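Re: [lostden-list] Snack stall, and the Kerekes walk in general

Hello all,

Sorry for the slow answer, I've been under a pile of leaflets. Quoting the bit I'm replying to:

> Are we doing the long route again or the short one? And is the snack
> stall still on? I can't find anything in the September minutes, and
> my lot want to know before they say yes. Also somebody told me
> Misaser was closed to cars now, is that right?

Long route, yes! We start at the Lostden car park as before, go up past the reservoir and over Kerekes, and come down the back way into Misaser for soup. The lane at Misaser is shut to cars from the chapel end only, so you can still drop people off if you come in by the bridge. Please don't park on the verge, we had a very stiff letter last year and it was fair enough (the ruts are still there).

The stall is on as well. Same idea as always: small packets, easy to eat with gloves on, nothing that melts. I'd go for savoury this time, the flapjacks came home with us and I was eating them for weeks.

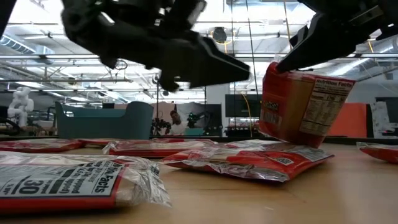
Lostden Footpaths Group — Walks and Refreshments

We have 157 names down so far, against 100 at the same point last year, so I'd like to order early. Fedska will deliver to the hall if we spend enough, and I think we will. Could anybody with a folding table let me know? Two would do nicely. Last time we borrowed one from the school and it had a wobble that sent the tea everywhere.

On the money side, the collection tins came to £1237 last year and all of it went on the stile and the new boards over the boggy bit. You'll get to try them out — they're lovely, though a bit slippery after rain, so proper boots please.

One thing I do want us to sort out is the rubbish. Wrappers blow about terribly on the top, and the farmer has been very good to us. I'd like a bag at every marshal point and someone going round at the end.

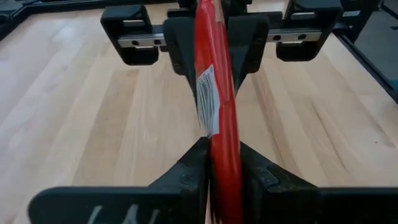 Fedska wrote back on November 4, 2025 to say that they will take empty wrappers away when they collect the crates, as long as they're bagged separately from the cups. So that's one job fewer!

Shout if I've missed anything. I still need marshals for the reservoir gate.

Cheers,
Walks and Refreshments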